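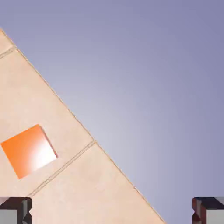 December 28, 2021

Sim data collection, cube pick task, wrist view. Continuing the Valton set on the paneled table.

State at start of day: 800 demos in the Valton set, all scripted. Target for this entry was teleop demos with the same table and the orange cube, so that the policy sees some corrections and not only straight-line approaches. Durrani (the teleop front end) was rebuilt last night against the new controller. Gripper offset carried over from the July config, checked against the model file, no change needed.

Recorded 34 episodes. Kept 21, dropped 13. Reasons for dropping:
- cube spawned too close to the table edge and was pushed off during approach
- operator closed before the fingers were below the top face
- log stopped writing before the lift (Durrani, see below)

Start poses. The sampler now draws the wrist yaw from the full range, so the table edge comes through the view on a diagonal in many episodes and a good part of the image is plain background. The cube can begin well off to one side, not between the fingers. I want to keep these. The scripted set nearly always starts with the cube centered, and the policy trained on it drifts when it isn't.

Highlight on the cube. With the light where it is, the right half of the top face can go white and the orange is only saturated on the left. Color threshold in the auto-labeler takes the orange part and puts the centroid too far left. Did not change the light. Switched the labels to the simulator's ground-truth pose and left the threshold code in for comparison only. Anyone using centroid labels from the older runs should regenerate them.

Seams. The table has paired grooves between panels, perpendicular to the long edge. Checked whether they have collision geometry – they don't, it is normal map only. The cube slides across without catching. Fine for this task, but worth knowing before anyone transfers it to a real table with joints in it.

Durrani log fault. Writer thread blocks when the image queue fills, then the episode closes without an end marker. Happened in 2 episodes. Raised the queue size, no repeat afterwards, root cause not found. The Plostlow converter rejects files with no end marker, so nothing bad should have gone into the set.

Conversion: the 21 kept episodes are through Plostlow and on the Dresside share under the teleop folder. Scripted and teleop are in separate folders, do not merge yet. Action scaling differs between the two (teleop is in meters, scripted is normalized).

To do:
- write the scaling into the episode header
- reject spawns near the edge in the sampler, margin to be set from cube width
- second light position as a randomization option, default off
- retrain on scripted plus teleop once scaling is fixed, same seed as the baseline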